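6. Doblado y guardado de la ropa y de los textiles de la vivienda

Esta sección se aplica a todas las viviendas gestionadas por Drovus y sustituye a las hojas sueltas que había en los armarios de cada planta. Las secciones 4 (lavado) y 5 (secado) deben haberse completado antes. Si una prenda sale del tendedero con humedad en las costuras, vuelva a la sección 5.

6.1 Antes de empezar

1. Retire de la superficie de trabajo todo lo que no vaya a doblar. Puede trabajar sobre una mesa, sobre la cama hecha o sobre una alfombra limpia.
2. Si trabaja sobre una colcha o un mantel estampado, extiéndalo primero y alise las arrugas con el antebrazo. Las prendas lisas se ven mejor sobre un fondo con dibujo, y al revés.
3. Lávese y séquese las manos. Quítese anillos y pulseras que puedan enganchar el tejido.
4. Separe la ropa en montones: prendas de vestir, ropa de cama, toallas y paños.

Nota: los calcetines no se doblan en esta fase. Véase el apartado 6.5.

Precaución: no use como superficie la tapa de la lavadora ni la encimera de la cocina. La primera suele tener restos de detergente y la segunda, grasa.

6.2 Extender la prenda

1. Tome la prenda por los hombros o, si es una pieza rectangular, por dos esquinas contiguas.
2. Sacúdala una sola vez, con un golpe seco hacia abajo.
3. Déjela caer sobre la superficie con la cara exterior hacia abajo.
4. Busque una costura larga. En las camisetas y sudaderas sirve la costura lateral; en los pantalones, la de la pernera. Esa costura será la línea de referencia de todos los dobleces.
5. Desenrolle con los dedos los bordes que se hayan enroscado. Los dobladillos de algodón tienden a enrollarse al secar y, si se dejan así, el montón queda inclinado.
6. Pase la palma desde el centro hacia fuera – nunca en círculos – hasta que los pliegues grandes desaparezcan. Los pequeños no importan.

Precaución: no tire de los dos extremos a la vez para quitar una arruga. En los tejidos de punto el cuello se deforma y no recupera la medida con el siguiente lavado.

6.3 Doblado en tercios

Este doblado es el habitual para camisetas, jerséis finos y pijamas.

1. Lleve un lateral hacia el centro, de modo que cubra un tercio del ancho. Doble la manga hacia atrás sobre sí misma.
2. Repita con el otro lateral. Los dos bordes deben quedar paralelos.
3. Doble el bajo hasta la mitad de la prenda.
4. Doble otra vez hasta el cuello.
5. Presione con la mano abierta durante un momento y dé la vuelta a la pieza.

Nota: si la prenda doblada no se sostiene de canto, está demasiado floja. Extiéndala y vuelva al paso 1. No intente corregirla apretando.

Las prendas gruesas admiten un doblez menos. Omita el paso 4 en sudaderas con capucha y coloque la capucha plana sobre la espalda.

6.4 Ropa de cama y colchas

1. Las sábanas encimeras se doblan a lo largo dos veces y después a lo ancho hasta obtener un rectángulo del tamaño de la balda.
2. En las bajeras, meta una esquina elástica dentro de otra antes de empezar. Haga lo mismo con las dos restantes.
3. Las colchas estampadas se doblan con el dibujo hacia dentro si van a estar cerca de una ventana. El sol aclara antes los azules y los rosas.
4. No guarde una colcha con el doblez siempre en el mismo sitio. Desplácelo un palmo cada vez.

Precaución: las bolsas de vacío no son adecuadas para colchas con relleno natural. Para estas, use una funda de algodón Stilum o una funda de almohada vieja.

6.5 Calcetines y piezas pequeñas

1. Empareje los calcetines sobre la superficie, punta con punta.
2. Dóblelos por la mitad. No los haga una bola: el elástico de la caña cede.
3. Coloque las parejas de pie en el cajón, con el doblez hacia arriba.
4. Los calcetines sin pareja van a la bolsa de tela colgada detrás de la puerta del lavadero. Revise la bolsa en cada colada.

6.6 Colocación en el armario

1. Ponga lo recién lavado debajo del montón, o a la derecha si guarda las prendas de canto. Así rotan todas.
2. Deje libre el ancho de una mano entre el último montón y el techo de la balda.
3. Los colores oscuros van separados de los claros durante los primeros lavados. Anote la prenda en la hoja del armario si todavía suelta tinte.
4. Cierre las puertas solo cuando la ropa haya perdido el calor de la plancha o de la secadora.

Nota: el armario modelo Nicholas tiene la balda inferior extraíble. No apoye en ella las colchas, porque la balda se vence por delante. Las referencias de repuesto son 543 para la balda y 2137 para los soportes.

6.7 Incidencias frecuentes

El montón se inclina: hay dobladillos enrollados. Repita 6.2, paso 5.
La prenda queda más ancha por arriba: los laterales no se doblaron en paralelo.
Huele a cerrado: se guardó con humedad. Lave de nuevo y ventile el armario una mañana.

Revisión del texto: Parvathi Nair. Última actualización: miércoles, 10 de enero de 2024.
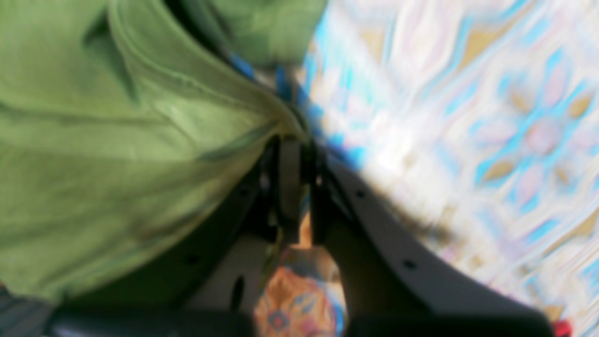 Manikandan Hegde: En el 6.3 yo añadiría las camisas, que no aparecen en ningún apartado. En casa las abrocho por el primer botón y el último, las pongo boca abajo y sigo los mismos pasos, pero con el cuello levantado se me marca siempre una raya. ¿Hay que bajarlo antes de doblar los laterales o al final?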